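The Door Revolves Both Ways

27 July 2020

When Gerrit Verbruggen left the Ekville city council, he told a room of well-wishers that he was looking forward to spending more time with his tomatoes. The tomatoes got 19 days. Then he registered to lobby the same council for Dalsgaard, a freight company with strong feelings about where trucks should be allowed to park overnight.

None of this broke a rule. Ekville has a cooling-off period for former council members, but it covers only "matters personally decided" by the member in question, and Verbruggen had the good sense to abstain on truck parking both times it came up. I used to think abstaining was a sign of modesty. I now think of it as a résumé item.

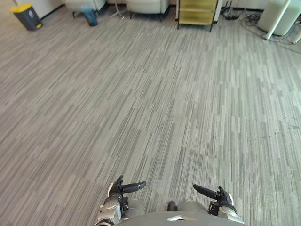
His replacement on the transportation panel is Geetha Pisharody, who arrived promising to publish her calendar and then did it, which caused some alarm. It shows 30 meetings in her first stretch on the job. Two were with people who live here. The rest were with people paid to be there, and I don't blame them for turning up. Turning up is the whole profession. The rest of us have work at two in the afternoon.

Defenders of the trade like to say that lobbyists bring expertise. Sometimes they do. Vivek Chaturvedi, who speaks for the sports-field operator Kisport, knows more about drainage than anyone I've met, and he'll tell you all of it. But the expertise tends to lean in the direction of the invoice. I have yet to hear a drainage expert explain that the client's field drains fine and needs no public money. 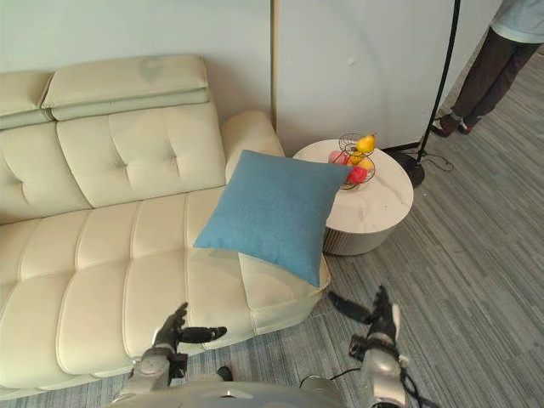
A cream sofa with a blue throw pillow.

The usual fix is disclosure, and we have disclosure. Lobbyists file a form each July. The form asks for the client's name and the "general subject." Roel Nijs, representing the property group Kindel, wrote "buildings." The clerk stamped it. If I described my tax deductions that way I'd be writing this column from somewhere with a visiting hour.

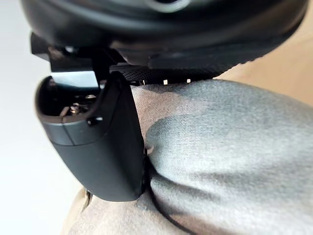 Black finger, gray fabric.

What I'd like is dull and cheap. Close the abstention loophole. Make the forms name the actual ordinance. Post them the week they're filed – on a page that can be searched, please, and skip the scanned sheet turned sideways.

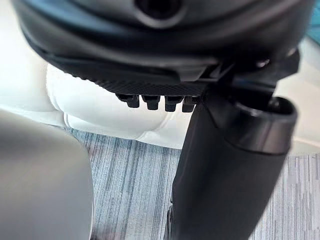 Chaminda Hettiarachchi put most of that in a draft before the council last year, and it went off to be studied. It is still being studied. I'm told the concern is "administrative burden," meaning somebody would have to type. A rule needs some grip to it, like the crosshatched strip on the underside of that black housing, and what we have is closer to the smooth panels higher up. Verbruggen slid right over it in good shoes.

The draft could come back after the summer recess. Dalsgaard has asked to be heard on it, and so has Kindel, general subject unknown. I've asked too, and was offered a slot at two in the afternoon.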